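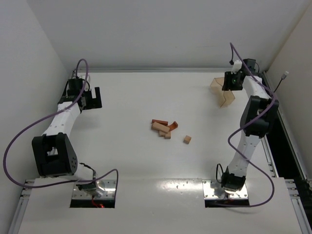
The 50-Year Mortgage Comes to Sturstead

Lenders in Sturstead have a new answer for buyers who can't afford a house: take longer to pay for it. Pemitz, the biggest mortgage shop in town, began offering a 50-year loan in February, and its ads promise a "gentler" monthly bill.

Gentler for whom? Stretch a loan that far and the early payments are nearly all interest. A buyer who sells after 4 years will own hardly more of the place than on move-in day. If prices slip in the meantime, she may owe money at closing.
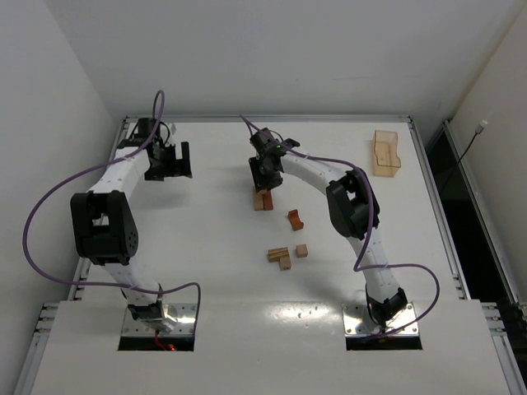 Pemitz says its borrowers will refinance when rates fall. We have heard that before. It assumes rates will fall, that the house will appraise, and that the borrower will still have a job.

Soo-ah Ki, a loan counselor who has read the Pemitz contract, points to a clause on page 12. Pay the loan off early and you owe a fee of 2 percent of the balance. So much for refinancing your way out.

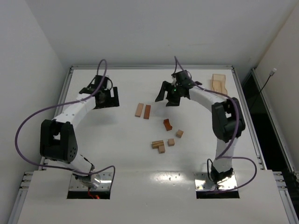

Then there is the question of who ends up holding the paper. Pemitz sells its loans to Mirzaei, which bundles them for a fund called Trotine. Pemitz collects its fee up front either way, and it has little reason to care how year 30 goes. Trotine's brochure calls the bonds "conservative." It doesn't say what they'd fetch in a bad market, and the fund didn't answer when I asked.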